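Zerar to Drop Multi-Layer Squeeze Bottles in Favor of Single-Resin Design

Packaging maker Zerar will phase out its multi-layer squeeze bottles for sauces and condiments and move the whole range to a single-resin design, the company said in June. The change covers the bottle body and, in a later stage, the cap. Bottlers on existing supply contracts will be moved over line by line.

The current bottles are made by extrusion blow molding. Two outer layers of polypropylene enclose a thin layer of ethylene vinyl alcohol, a barrier resin usually shortened to EVOH. The barrier slows the passage of oxygen through the wall. Without it, tomato-based products darken, and oily dressings pick up off flavors well before the printed date. Tie layers, which work as an adhesive, hold the barrier to the polypropylene on each side.

The structure performs well on the shelf but causes trouble after use. The layers cannot be separated by washing or grinding, so the barrier and tie resins stay in the recycled polypropylene as contaminants. Small amounts can be tolerated. Larger amounts produce haze, gels and brittle spots in the pellets, and many sorting plants have set limits on how much of the material they will accept in a bale.

Zerar's replacement is a stretch blow molded bottle made of polyethylene terephthalate, or PET, the plastic used for most water and soft drink bottles. PET has better oxygen resistance than polypropylene on its own. Stretching the heated preform in two directions lines up the polymer chains and improves that resistance further. The company says the wall will contain no separate barrier layer.
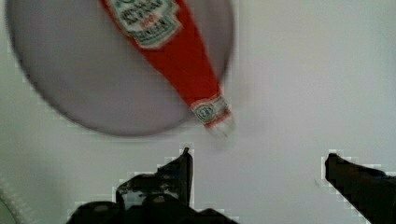

Staff report
Packaging and Materials desk

The main drawback of PET in this use is stiffness. A polypropylene bottle flexes and springs back when released, drawing air in through the valve and keeping its outline. A standard PET bottle tends to crease under the thumb and may stay dented. Zerar has adjusted the preform so that less material ends up in the side panels and more in the shoulder and base. The panels are also slightly curved in cross section, which lets them bend inward and recover without forming a hard fold.

In bench tests run by Omora, a contract laboratory hired by Zerar, bottles were clamped and squeezed 400 times at room temperature and then checked for permanent deformation. The laboratory also ran a cold series, with the bottles held at refrigerator temperature before each squeeze. According to the summary released with the announcement, recovery was slower in the cold series but remained within the limit set for the project. The full data have not been published.

The second drawback is heat. Many sauces are filled hot to control spoilage organisms, and ordinary PET begins to soften at temperatures well below those used on a hot-fill line. Bottles for this purpose need to be heat-set, meaning that the formed container is held against a heated mold for a short time so that the structure of the wall stabilizes. Heat setting lengthens the molding cycle and raises energy use per bottle. Zerar did not give a figure for either.

Sauce producer Cuesta will be the first customer to run the new bottles at full scale. It will begin with its 512-gram size on one filling line and extend the change to two smaller sizes once the first line has met its output target. Cuesta said the outer dimensions of the bottle at the gripping points and the neck finish are unchanged, so its existing cappers and conveyors can be kept. Labels will need a different adhesive, one that releases in the hot caustic wash used by PET recyclers.

Color is still open. Clear PET has the highest resale value, and light blue and green are widely accepted. Opaque and strongly colored PET is harder to place and is often sorted out. Condiment brands have long relied on colored bottles, partly for recognition and partly to hide the product as it ages and separates. Cuesta plans to use a clear bottle with a full-length printed sleeve, perforated so that it can be torn off before disposal. A sleeve that is left on can cause an optical sorter to misread the bottle underneath, and design guidance in many markets advises against covering the full body for that reason. Cuesta said the sleeve will leave a gap at the base for the sorter to read.

Caps are to follow in the second stage. Most squeeze bottles have a hinged polypropylene closure with a silicone valve that stops the flow when pressure is released. Silicone has a density close to that of PET in some grades and can sink with the flakes in the separation tank. Zallel, which supplies closures to Zerar, is developing a valve made from a thermoplastic elastomer light enough to float off with the cap. The part has passed leak testing in the upright and inverted positions. Work continues on opening pressure, which must be low enough for a thick sauce to flow with one hand and high enough to prevent drips in storage.

Shelf life is expected to be shorter in the new bottle. Zerar puts the reduction at nearly 3 months for tomato products compared with the multi-layer version. The company described this as acceptable for fast-moving retail goods but said slower channels, including export and institutional supply, may need an oxygen scavenger blended into the wall. Scavengers can cause yellowing when the material is reprocessed, and Zerar said it would offer them only on request.

The price of the new bottle was not disclosed. PET resin and polypropylene trade on separate markets, and the difference between them changes over the year. Removing the barrier and tie resins saves material cost, while heat setting and new preform molds add to it. Existing polypropylene molds cannot be converted and will be retired as they wear out.

Zerar will continue to supply multi-layer bottles for mayonnaise and other high-oil products during the changeover. A decision on those lines will depend on storage trials now under way at Omora.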